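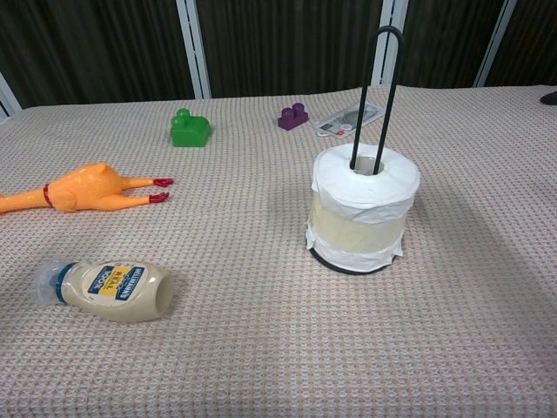
Storing opened wine

Oxidation begins once the cork is pulled. Recork the bottle straight away and stand it upright in the fridge, reds included. An upright bottle exposes less surface to air than one on its side.

A half-full bottle keeps better decanted into a clean 375 mL screw-cap bottle, filled to the neck. Rinse with hot water only; detergent residue flattens the flavour and kills the bead in sparkling.

Typical life at 4 degrees:
Light whites and rosé: three days
Full-bodied reds: up to five days
Sparkling, with a clamp stopper: two days
Fortified: 42 days

Take reds out almost 58 minutes before serving. The Holst hand pump adds a day to most whites but strips the fizz from sparkling. Replace its rubber stoppers when they harden.

Filed under: Cellar and Pantry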